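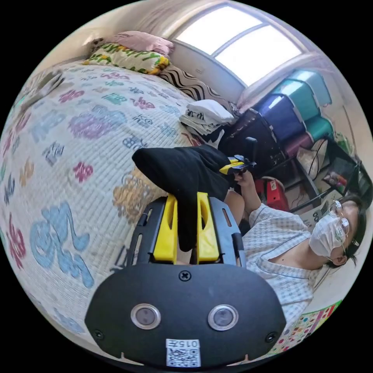 Stojanović -- Chapter 7: Segmenting Two-Handed Cloth Tasks
Reading time: 15 minutes

The last chapter ended with raw recordings: one video stream per gripper, one pose track per gripper, and a jaw-width signal. None of these can be passed to a policy learner as they are. This chapter covers the software that stands between the recorder and the learner. It aligns the streams, finds the boundaries between actions, and rejects segments that break the rules of the task description.

Cloth is used throughout because it defeats the simple methods. A rigid part has a pose, and a planner can reason about that pose directly. A dark garment on a bed has folds, hidden layers and an outline that changes with every pull. In the images in this chapter, black fabric lies on a printed quilt, and the contrast helps a color threshold find the cloth. It does nothing to find a corner under a fold.

7.1 Time alignment

Each gripper runs its own clock. Orkel, the alignment tool used in the exercises, treats the left stream as the reference and shifts the right stream to match it. The shift is estimated from motion seen in both views.

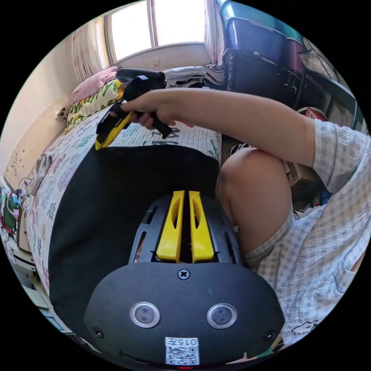
Once the shift is known, the pose tracks are resampled to the reference clock. Jaw width is resampled by holding the last value, never by linear interpolation. Interpolating across a closing event produces half-closed states that the hardware did not report, and the segmenter will read them as a slow grasp.

The default buffer in Orkel holds 3000 samples per stream. If the estimated shift is larger than the buffer, the tool stops and writes an error -- it does not guess. 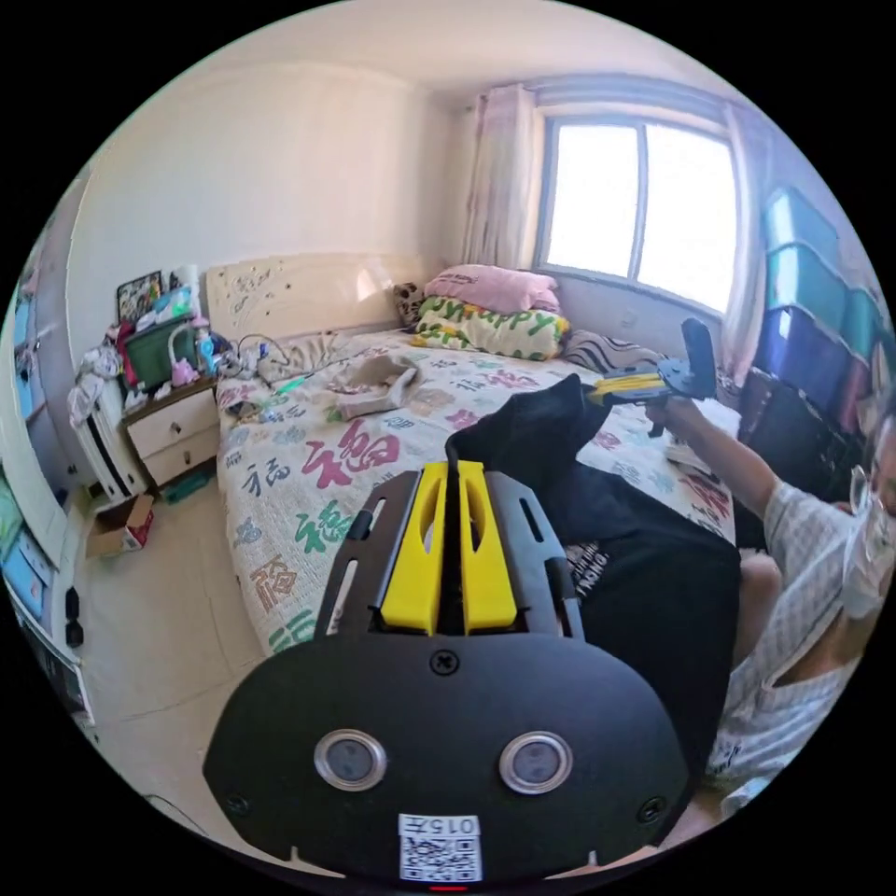 Why not cut the recording wherever a jaw closes?
Because a jaw closing marks a contact attempt and tells the program nothing about the result. The jaws may close on one layer, on several, or on air. The boundary test in Section 7.2 therefore combines jaw width with the motion of the cloth mask.

Readers using the Briludbridge logs should note that episode 212 has a gap in its right pose track. Leave it in the set. It is needed for Exercise 2.
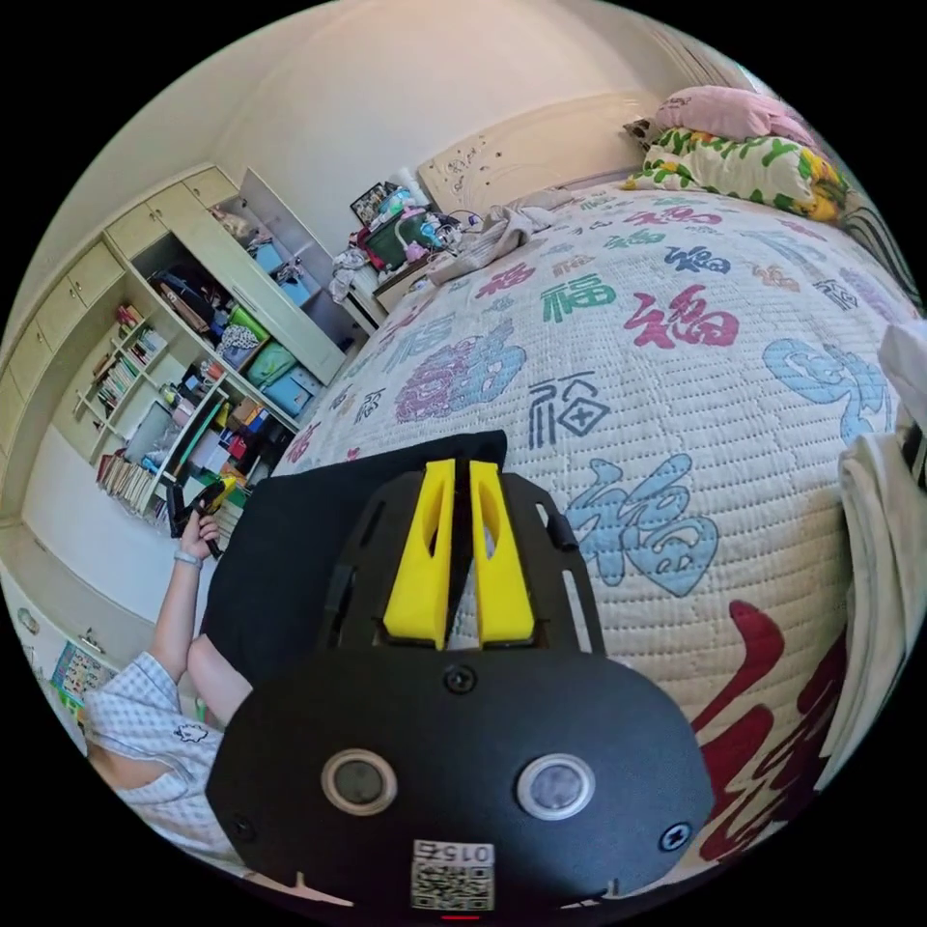
7.2 Boundary detection

Let a boundary be any time at which the contact state of either gripper changes and the new state lasts longer than a fixed hold period. The hold period is set once per data set. Short periods split one grasp into many fragments; long periods merge a release with the next grasp.

Related sections
Chapter 6: Recording and Storage
Chapter 8: Action Labels
Appendix C: Orkel Command Reference

Copyright Wondum -- Contact -- Back to top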